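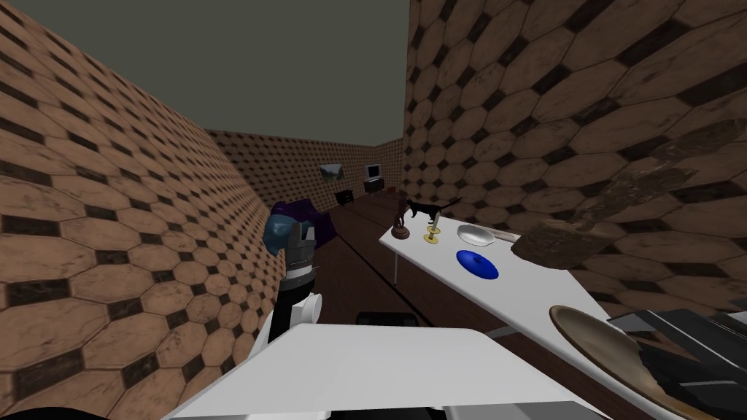
Notes for Friday, 11/05/2018. Twenty-five minutes plus questions. Water on the lectern, phone OFF this time.

Hello everyone, and thanks for giving up a Friday afternoon for sourdough. I'm going to talk about bread, and mostly about the bread I got wrong, as I've got far more material on that side.

(Wait for latecomers, the door at the back sticks.)

I started baking when I moved to Nirkitz. The only shop up there sold one kind of loaf, sliced, and it tasted of the bag. So I borrowed a jar of starter from Svenja Reuter at the Brandes bakery, who'd had hers going for years, and I killed it in a week. Put it on top of the boiler to keep it cosy! It was grey by the Thursday. I went back and asked for more and she gave me two jars, without a word.

Right, starter. Flour and water, left out, fed regularly. You'll read all sorts about grapes and rhubarb leaves and pineapple juice. I've tried the grapes. They went mouldy and the starter got going anyway from the flour. Wholemeal rye is the one I'd pick if you're beginning from nothing, then move over to white once it's lively.

Pass the jar round here. Lid stays loose please, last time we had some on the carpet.

While that's going round: smell it. A bit of yoghurt, a bit of apple. If yours smells of nail varnish it's hungry, so feed it twice a day for a while and it'll usually come back. Pink or orange streaks, chuck the lot and scrub the jar.

Timing. This is where I come unstuck, and most of the letters I get are about it as well. Recipes say four hours and your kitchen says seven. My place in April is freezing in the morning and then the sun comes round and the dough takes off while I'm at work. I've stopped going by the clock and started using a straight-sided tub with a rubber band round it where the dough began. Dull tip, best thing I've done.

(If running behind, skip the next bit and go to flour.)

The log. I've written down every loaf since the first one, and there are 168 in the book. Flour, room temperature, how long, what I thought of it. Some entries just say "no". Number 41 says "brick, gave to ducks", and I've since been told off for that by Nhyira Annan, who knows her ducks, so don't do it.

Flour. I use Polley strong white for most things and a bit of Orura rye when I can get it. Different bags drink different amounts of water, so when you open a new one hold back a splash and add it at the end if the dough feels stiff. I feed my starter from a 200 gram jar and keep it small. You don't need a bucket of the stuff, and you'll feel less guilty about throwing half away (or make crackers, recipe's on the handout).

Shaping. Do the demo with the tea towel, it got a laugh before. Wet hands, quick movements, stop fiddling.

Baking: heavy pot, lid on, very hot, lid off for the last twenty minutes. Leave it to cool. I know. I never manage it either.

Questions. Someone will ask about gluten, someone will ask about the fridge. Yes to the fridge, overnight is lovely. On gluten, speak to your doctor, I'm just a woman with a jar.

Handouts by the door, spare starter in the cool bag. One pot each till everybody's had some.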